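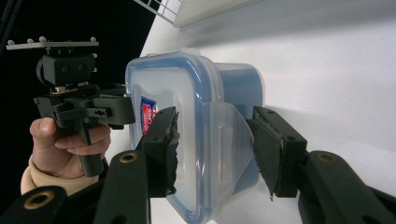
About the Soltden Workshop

Soltden is a training and test workshop for handheld grippers and small robot arms. It is run by Suvport and has occupied the same ground-floor unit in Flaltbridge since the company moved out of its first office. The unit has 900 square feet of bench space, a small machine room, and a classroom that seats 24.

What we do

Our staff record people doing ordinary kitchen and storage tasks with handheld grippers. The recordings are used to train robot arms on the same tasks. The operator holds the gripper by a pistol-style handle and works at normal household objects: food storage containers, cups, jars, folded cloth, packaged goods. A task is broken into short episodes, and each episode is logged with the object used, the operator, and the result.

Clear plastic containers receive more bench time than any other class of object. They are hard for a camera to read against a white surface, the walls flex under load, and the locking flaps change the width of the part depending on whether they are open or closed. A grip that holds well on the body may slip on the lid. For these reasons a container task is included in every public demonstration we give.

The equipment

The gripper fingers are black plastic, built up in segments and screwed together. Each finger ends in a rectangular pad with a covering that provides the grip. Pad coverings are a wear item. They fray at the lower edge first, and visitors often ask about this. Operators note the condition of the covering in the log at the start of a shift, and a covering is replaced when the pad beneath it starts to show on the contact face. Frayed edges outside the contact face are left alone.

The current reference set contains 263 household objects, of which 232 are in regular use. The rest are held back for testing and do not appear in training sessions. Arms are tested on Bogale, our in-house task list, which is revised every November.

Open days

The workshop opens to the public and to school groups several times a year. The first open day under the present format was held on April 9, 2022. Before that, visits were by arrangement only and did not include hands-on work.

A visit lasts two hours and follows a fixed order:

Introduction in the classroom, 20 minutes
Bench demonstration by a staff operator, 30 minutes
Hands-on session with handheld grippers, 45 minutes
Arm demonstration and questions, 25 minutes

In the hands-on session, visitors work in groups of up to 8 at one bench. Each visitor picks up a lidded container, turns it, and places it on a marked area. Most people squeeze too hard on the first attempt. The operator will point out where the pads should meet the sides — level with each other and clear of the hinge — and the attempt is repeated. Visitor attempts are not added to the training recordings unless a consent form has been signed at the front desk.

The arm demonstration uses the same containers. Failed grasps are left in the demonstration and are discussed during questions.

Practical information

Closed shoes are required in the machine room. Loose sleeves should be rolled up or pinned before the arm demonstration. Children under ten may attend the bench demonstration but may not enter the arm area. The classroom and benches are step-free; the machine room has one step at the door, and a ramp is available on request.

School groups should book at least three weeks ahead and state the number of students. Parking is behind the building, with the entrance on the north side.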